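Wed 18 April
Storage tubs and lids, Stangate back room

Sorting the vented lids today, the frosted ones with the small holes near the corners. Spread out on the striped rug. 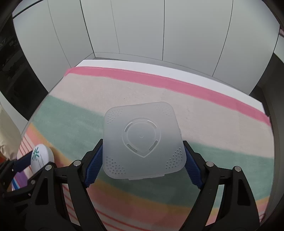

Lids
Square, rounded corners, raised outline in the middle with curved slots around it. Tabs on the rim are the weak point. Check each one by running a thumb along the edge, bend gently, bin anything with a white stress line. Stock sheet says 273 lids against 40 of the deep tubs, so we can afford to be fussy.

Washing
Lukewarm water and dish soap, soft brush for the holes. Last October's batch went through the hot cycle and 3 came out warped. Air dry standing on edge, not stacked.

Tubs
Kobori tubs take these lids with a firm push at the corners. Skodach ones look the same colour but are a hair wider and the lid pops off when carried. Keep them on separate shelves. Labels still to do.

To do
Shake out rug, vacuum the beige part.
Ask Flornutura if they want the spare lids for seed trays.
More dish soap.
Find the other brush, last seen under the sink.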